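3.2 The household box

Every one of the 32 households we visited kept a box. Its contents were explained to us with great confidence by whoever had not packed it. Molefe and Swanepoel call such boxes "deferred decisions," a kinder term than the one our respondents used. Over five months, most boxes gained items and one lost its lid (Figure 2).

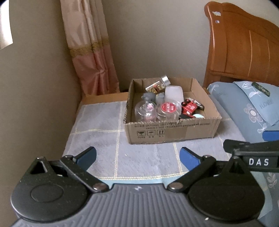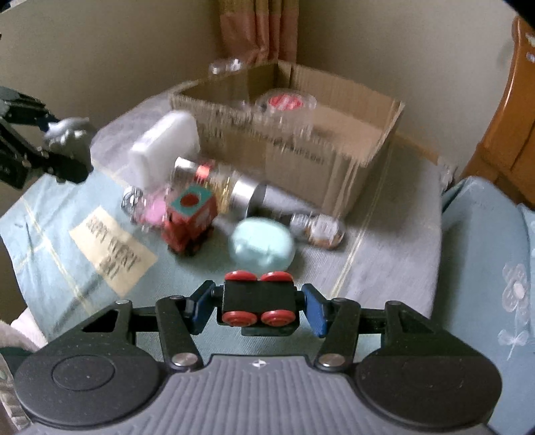
Figure 2. Open cardboard boxes and small household goods.

3.3 Reasons given for keeping

"It might be useful" led in all 6 districts. Useful for what was a question best left until after tea.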